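Vastcombe Residents' Group questions plan to list Boros hill fort as a national monument

8/26/19
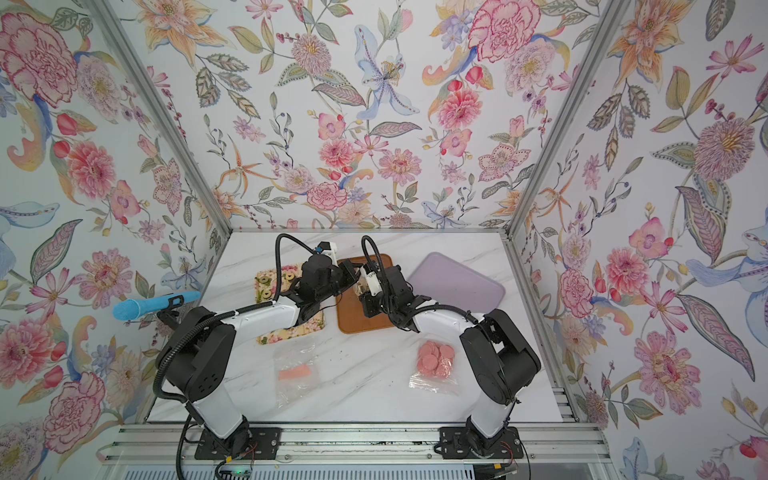
Aranka Kocsis would like to see the sums before she sees the plaque, and told the group's last meeting that a listing without a budget was "a nice sign on a muddy path."

The Vastcombe Residents' Group is asking the district council to hold off on its bid to have the Boros earthworks named a national monument until it can show what the title would bring and who would pay for it.

The council says the listing would draw 1,000 extra visitors a year to the site, a ring of banks and ditches above the village of Bela. It has not said how it reached that figure. The group asked in March and was told the number came from "comparable sites." It asked which ones and is still waiting.

There are 32 parking spaces at Bela, shared with the school and the doctor's office. The footpath to the earthworks crosses 2 fields, and the lower gate has been tied shut with rope since spring. The bid document runs to many pages on the importance of the place and gives the path a single line.

"We like the fort. Most of us grew up walking on it," said Gergely Hegedűs, chair of the group. "But we have heard big promises before. The Mudus mill was supposed to have a visitor center within five years of being listed. Go and look at it. It has a fence."

The council has also said that a listing would protect the banks from plowing and erosion. The group points out that the site is already covered by a local order, and that the council has let the yearly inspection slip twice. It wants to know why a grander title would be enforced any better than the one in place now.

Noémi Pap, who farms next to the site, said no one from the council had spoken to her about access. "I read that my field was a 'welcome area' – that was news to me," she said.

The group is asking for a full costing, a named officer in charge of upkeep, and a public meeting in Bela before the bid goes in. Zoltán Erdős is taking questions on its behalf at the village hall office.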